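Materialkunde | Verpackung & Versand

21.01.24 -- Redaktion Skondico

Wellpappe im Lager: Feuchte bleibt der wichtigste Faktor

Die Stapelfestigkeit eines Kartons wird üblicherweise im Normklima geprüft. In unbeheizten Lagern liegt die relative Luftfeuchte im Winter oft deutlich darüber. Das Papier nimmt Wasser auf, die Klebefuge zwischen Welle und Decke verliert an Steifigkeit, und die Stauchwerte sinken. Der Standort Amholm hat deshalb seinen Bestand durchgesehen: 1.131 Faltkartons, ein- und zweiwellig, Lagerdauer bis zu 12 Monate.

Auffällig waren vor allem einwellige Zuschnitte aus den unteren Palettenlagen. Bei zweiwelliger Ware blieb der Verlust gering. Die Prüflast lag bei etwa 700 Newton, gemessen wurde jeweils über die Längsrillung.

Mehrfachnutzung

Gebrauchte Kartons sind für leichte Sendungen weiterhin zulässig -- sofern Ecken und Rillungen intakt sind. Eingerissene Ränder gehören ins Altpapier. Kleinere Schachteln werden getrennt vom Umkarton erfasst.

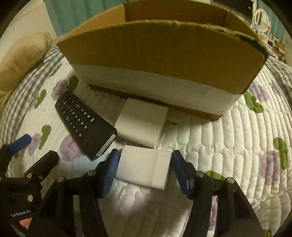
Termine und Umstellung

Ab März liefert Flornby die Größe 2 nur noch zweiwellig. Die Artikelnummern bleiben gleich, das Leergewicht ändert sich. Wer Versandkosten automatisch berechnet, muss den Stammsatz anpassen. Restmengen der alten Ausführung werden nicht zurückgenommen.

Zuletzt erschienen
Nassklebeband oder PP-Band: Haftung bei Kälte
Ayaaba: neue Palettenmaße im Überblick
Rillung, Stanzung, Schlitz -- Begriffe kurz erklärt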